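Visulero
Kitchen and Cleaning Supplies

Home > Dish and Surface Care > Sponges > Setgate Everyday Sponge, Light Green

Setgate Everyday Sponge, Light Green

Item 491
Sold in packs of 5
In stock, ships from Ustham

Overview

The Setgate Everyday Sponge is a plain rectangular sponge for dishes, counters, sinks and tabletops. It has one texture all the way through and no scouring layer, so either face can be used on any surface that takes soap and water. It rinses out quickly under a running tap and goes back to its shape after wringing.

We have carried the Setgate line for 7 years. The light green is the color most of our customers reorder, and it is the only one we keep in stock year round. Yellow and gray are available by the case.

What it is for

Plates, bowls, glasses and cutlery
Nonstick pans, once they have cooled
Laminate, sealed stone and tile counters
Stainless sinks and draining boards
Refrigerator shelves and door seals
Spills on tabletops

What it is not for

Burnt-on food. Use a scrubber such as the Sandberg Mesh Pad.
Oven interiors or grill racks
Bleach at full strength, which breaks the sponge down in a few days
Unsealed wood that should not be left damp

Marble and marble-look surfaces

Customers ask about this one often. The sponge itself is safe on polished marble and on marble-patterned tops. What matters is what you put on it. Use a drop of dish soap in warm water, wring the sponge well, wipe, then go over the surface with a dry cloth. Do not use vinegar or lemon cleaners on real marble. On a printed or laminated pattern, keep water away from seams and edges.

Before first use

The sponge is packed slightly damp to keep it soft. Rinse it in warm water and squeeze it two or three times. If it has dried out in storage it will feel stiff — soak it for a minute and it will soften again.

Care

Rinse after each use until the water runs clear.
Squeeze it flat between your palms. Wringing with a hard twist will tear the corners sooner.
Stand it on a short edge to dry, or use a rack that lets air reach both faces.
Wash on the top rack of the dishwasher once a week, with the drying cycle on.
Replace it when it smells after washing or starts to crumble.

Most households get two to three weeks from one sponge. Keep one for dishes and another for the floor or the trash can, and cut a corner off the second so they don't get mixed up.

Ordering

Packs of 5 ship in a paper sleeve. Cases hold 900 sponges, loose in a lined carton, and are meant for cafes, schools and cleaning firms. Cases ordered in December may take an extra week to leave Ustham.

Returns are accepted on unopened packs. We can't take back opened cases, but we will replace any sponges that arrive torn or dried through. Write to Arvid Viklund at the order desk and include your order number.
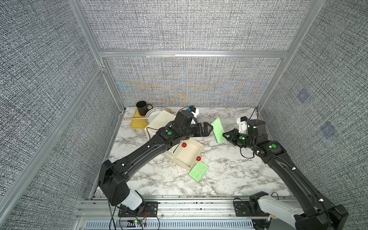

Questions from customers

Does it scratch glass?
No. Rinse it first if it has been used on anything gritty.

Can I cut it to size?
Yes. Kitchen scissors go through it easily when it is damp. Cut edges shed a few crumbs in the first wash.

Does the color run?
It can tint the water a little on the first rinse. It has not stained any counter we have tried it on, but rinse it before you use it on white grout.

Can it go in the microwave?
We don't recommend it. Use the dishwasher.

Related items

Sandberg Mesh Pad
Sandberg Sink Rack, single
Setgate Cotton Dishcloth, pack of 5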